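Jusino opens up its board-handling gripper to small shops

October 2, 2024

I've been waiting on this one since July, when Jusino first said it would sell its Mostyn gripper kit to people who don't run a whole factory. Well, it's on sale now! The kit costs $2000, it bolts onto most small arms, and it comes with a wrist camera and 66 ready-made routines for computer teardown and repair work.

I got to try one at the Gidard repair shop in Grununby, where they take in old office desktops and strip them for parts. Setup took us 31 minutes, and a good chunk of that was me hunting for the right hex key (it was in my pocket). 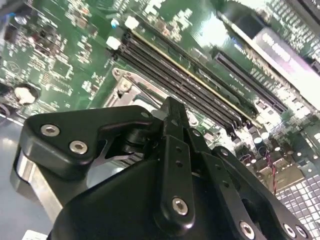 Memory slots are what I really wanted to ask it about, as they're fiddly even for human hands and I've bent my share of latches. The Mostyn's finger is narrow, and I like that a lot when there are four black slots packed side by side with those little white latches at the end – plus a pair of red and black wires crossing the board nearby, just asking to get snagged. I'd still tie back any cables before you start a routine.

My one gripe is the software, which wants a fresh login every time you swap routines. Jusino tells me a fix is coming. The kit ships with 3 spare fingers, and you can order straight from the company's site. Rentals are in the works too, but there's no price on those yet.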